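Call for participants: help us write a plain set of good-practice rules for robotic suturing

Prileck Surgical Skills Group, Curnby
Posted 29 March 2018

If you have ever sat at a console, handed instruments across a sterile field, reprocessed a needle driver at the end of a long list, or taught a resident how to tie a knot with no feel in the fingers, we would love to have you with us this summer. We are looking for 20 people to join the Durnar working group, which is putting together a shared set of rules for suturing with robotic instruments in teaching labs and training programs.

Why rules, and why now? Every program that trains people on these systems has its own way of doing things. One lab wants the needle held two thirds of the way back from the tip, another says halfway, and a third leaves it to whoever is teaching that morning. Some count needles out loud, others write them on a board. Much of this lives in people's heads and leaves when they do. Su-bin Yook and Yu-na Chae spent the winter collecting the local rule sheets that programs were kind enough to send us, and the gaps between them are wide enough to fill a good long meeting. Several, in fact – we have planned 4.

What the draft covers so far

Needle handling. Where to grasp it, how to pass it from one instrument to the other, where it may be parked, and what to say when you lose sight of it. The current wording is "the tip stays in view whenever the needle is held," and we already know that some of you will want to argue with "whenever." Please do.

Thread handling. How much thread to bring in, how to keep slack from crossing an open incision while the next bite is being set up, and which parts of the thread the jaws may close on. Braided and single-strand sutures will probably need separate lines here.

The second instrument. Novices tend to forget it. We want a short rule on where it should be while the driver is loading, and on what it may and may not push against.

Knots and tails. Number of throws, tail length, spacing between interrupted stitches, and how an assessor should record each one. Sang-wook Kang has a scoring sheet that has been through eight versions and he is very ready to hand it over to fresh eyes.

Stopping. Who can call a stop, what words they use, and what the person at the console does with both hands when they hear them. If we only got this section right I would still call the summer a success.

Automated assistance. A few groups are trying out software that suggests a bite point or moves the driver through part of a stitch on its own. We want rules for this before it gets common: how the person takes control back, what gets logged, and how long a trainee should have worked by hand first. We have very little text here and lots of opinions, so people with a background in controls, safety or human factors will find plenty to do.

Who we are looking for

Surgeons and surgical residents in any specialty, veterinary surgeons very much included. Scrub nurses and surgical technologists. Sterile processing staff. Biomedical engineers and service technicians. Robotics people who work on assisted or automatic suturing. Skills lab coordinators.

You don't need to have written a standard before. Most of us hadn't either when we began. You should be able to read a draft closely and say what is wrong with it in ordinary words, and you should have spent time near the work itself. First-year residents are welcome; please don't rule yourself out because you think you haven't done enough cases.

What we ask of you

Four working meetings, two hours each, held by video with a room open in Curnby for those who like to come in. Between meetings, expect a couple of evenings of reading and marking up. In July we will hold two hands-on days at the Bae skills center, where we try the draft rules at the console and see which ones get in the way. You can sign up for one day or both. If you can't travel, you can still review the recordings and score them at home.

What you get

Travel and a room for the hands-on days are paid. There is a modest fee for each meeting, the same for everyone whatever their title. Your name goes on the published document unless you ask us to leave it off. And you get console time with people from other programs who do things differently, which I have found to be the best part of all this.

How to apply

Send a page or less to Izzati Kwok at the Prileck office. Tell us what you do, how you came to it, and one rule you follow at work that you wish everybody followed. (One you would happily throw out is just as good!) There is no form and no need for a full résumé. If your employer has to approve outside work, let us know and Jong-dae Do will write them a letter.

We read applications as they come in and will reply to every one. Questions about access, childcare on the hands-on days or anything else can go to Izzati too – she would much sooner hear from you early.
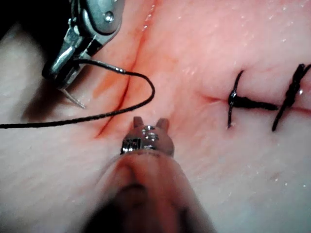 Programs that can't spare a person but would like their own rule sheet considered can send it to the same office, in whatever state it's in. Handwritten is fine, and so are sheets with half the lines crossed out.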